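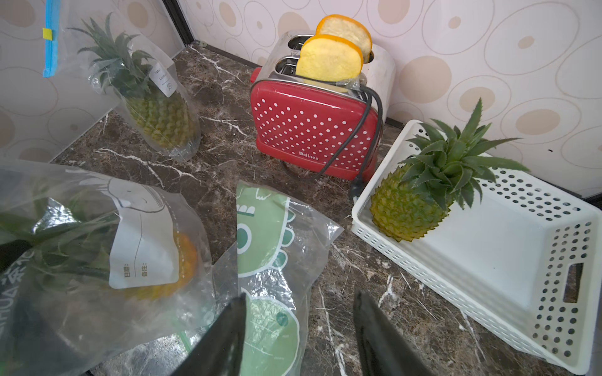

第6讲 讲义 双臂工作站的采购、预算与排期
授课:Lucian Buzatu 整理稿,12月3日上传,没细校,有错课上说

先说作业的事。上次交的预算表一大半只写了机械臂价格,别的全空着。臂是大头没错,但超支基本不在臂上。这一讲就讲剩下那些格子怎么填。

课程用的单位都是代号。Herstead 是买方(我们扮演的实验室),Bavau 供臂,Rutherford 供框架和安装件,Ollent 供相机和线材。金额一律用“点”,不用真实货币,省得大家去网上比价比到半夜。总盘子676点。

一、先写任务,再写设备

很多人顺序反了。看中一台臂,回头再编任务。采购单第一页应该是任务描述,半页纸就够:
抓什么。硬的、软的、透明的都要写。
放哪里。台面、篮子、袋子里面。
一只手行不行,哪一步必须两只手。
失败了怎么算,谁来复位。

透明塑料袋单独写一行。这东西对相机不友好,反光、变形、边缘看不清。任务里有它,手腕相机的钱就别砍,照明也要留钱。自封袋带拉链头的更麻烦,拉链头小,指尖形状要提前跟供方讲清楚,最好寄样品过去让人家试。

台面也写进去。深色带白纹的大理石台面,跟哑光白板,视觉上是两码事。墙面贴不贴花纹壁纸同理。背景要不要换、多久换一次,换一次多少人工,都是预算项,不是装修。

二、预算怎么分

Herstead 这份总额676点,第一轮分配:
双臂及控制器,报价另附,见附表A
框架、导轨、安装板,116点
相机、支架、线材,100点
道具和耗材,30点
余下的先放双臂那一栏,备用金从里面切出来,切多少课上讨论。我的意见是宁可少买一个相机也要留备用金,没备用金的项目到7月都在求人。

116点那一栏常被砍。别砍。框架便宜货晃,臂一动相机跟着动,标定白做。型材、角码、立柱、底座安装轨,一件件列,螺丝也列。安装轨的孔距要跟臂底座对得上,Rutherford 的图纸和 Bavau 的图纸分别要一份,自己叠起来看。不要相信“通用孔位”四个字。

线材也容易漏。手腕到底座这段要走波纹管,长度按臂伸到最远再加余量算,不能按收起来的姿态量。短了扯线,长了甩来甩去碰东西。扎带几乎不花钱,可是没有就装不了,开工当天去借很难看。

三、道具和耗材(30点这一栏)

大家都嫌这栏小不愿写。写。
玩具吐司、面包机、菠萝、篮子、小碗、印花袋子、透明自封袋。每样写明数量、备份、哪里能补货。颜色和花纹也要记,同一个款式下一批可能就换了印刷,数据前后对不上。
面包机如果只当道具用,电源线怎么处理要写:剪掉、收起、还是就留在台上。三种都可以,但要固定一种,中途改了要记日志。
带叶子的道具磨损快,叶子一歪外形就变。备份至少跟使用数一样多。
袋子按耗材算,不要按道具算。压皱了、拉链坏了就换,折旧表里没有它的位置。

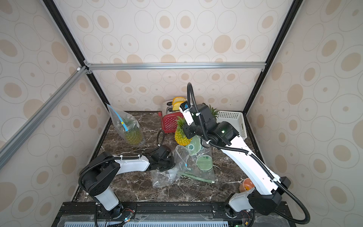 四、空间和围挡

两条臂装同一条轨上,工作区会重叠。重叠太小,双手任务做不了;太大,互撞的风险上来,软件那边限位要多花时间。间距别拍脑袋,先用纸板在台面上比划,再下单。
后角和侧墙边最容易够不着。篮子推到墙根,臂伸直了也许刚到,手腕已经转不动了。验收时四个角都要试抓,写进合同。
围挡内壁、立柱、横梁的位置会挡固定相机的视线。臂自己也挡。所以固定相机和手腕相机的预算要一起做,不要分给两个人各做各的,去年就是这么重复买的。
板卡、接头尽量别露在台面边上。露着也能跑,但是要加一笔防护的钱,塑料薄膜盖一下只能算临时办法。

五、排期

倒着排。最后一天是验收,往前推:
验收和复位流程演练
试跑,带全部道具
标定,两条臂各一遍,再合起来一遍
上臂、走线
框架到货、组装
下单
任务书定稿

任务书拖一周,后面全部拖一周,这个没有办法压。能并行的只有道具采购和框架组装。Bavau 的交期按合同写的算,销售口头说的不算。Ollent 的相机可以先到,先到先测,放箱子里等臂来再拆的话坏了都不知道找谁。
标定那一段同学们普遍留得太少。留双倍。

六、谈价的几句话

培训不要单独买,谈进主合同。备件要问:指尖、线缆、相机模组,哪些有现货。保修从验收那天起算,不从发货起算,这一条有人已经栽过。
付款分段,尾款压到四角试抓通过以后。Rutherford 那边金额小,一次付清也行,换个快点的交期。
报价有效期抄下来贴墙上。审批流程比有效期长的话,先跟对方要延期,书面的。

七、作业

按上面的分法重做预算表,一人一份,附任务书半页。
双臂一栏用附表A的报价填,备用金写清楚比例和理由。
道具清单要到单件,袋子单独一张。
排期图手画也行,拍清楚就好,上次有几份糊得看不清字。
两个问题下节课点名问:
固定相机只能买一台,放哪,为什么。
框架晚到两周,你先动哪一笔钱,哪一笔坚决不动。

附表A在课程页面,下载不了的写邮件给我,主题里写学号,不写的我找不道人。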